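Bathroom hardware notes, part 3. Towel bars this time, for anyone fitting out a small ensuite.

Rail length: a bath towel folded once lengthwise wants 40 cm of clear rod. Measure between the posts — the listed size is usually the overall one.

Nilmini Mondal asked about finish. Matte dark grey hides water marks better than chrome in my experience. Lint from a new towel still shows.

Hanging: centre the towel on the rod, pull the front layer down by its bottom corners, then flatten the ridges along the top. Terry bunches there and dries slowly where it does.

Pink towel on the grey bar is in the second one.
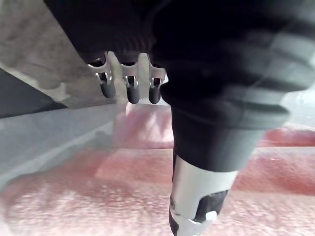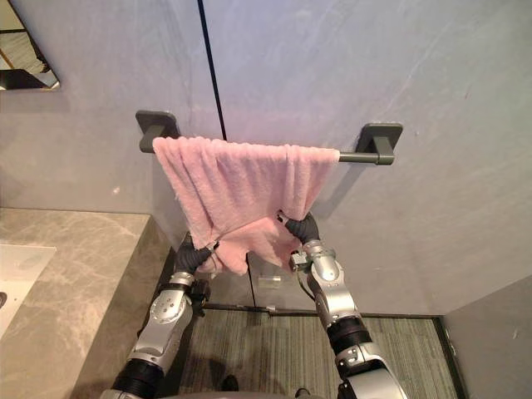

Fixing into plasterboard: use a proper toggle at each bracket. The plastic plugs in the Rumberg kit pulled out on me in June. Level the rod before the final turn on the grub screws.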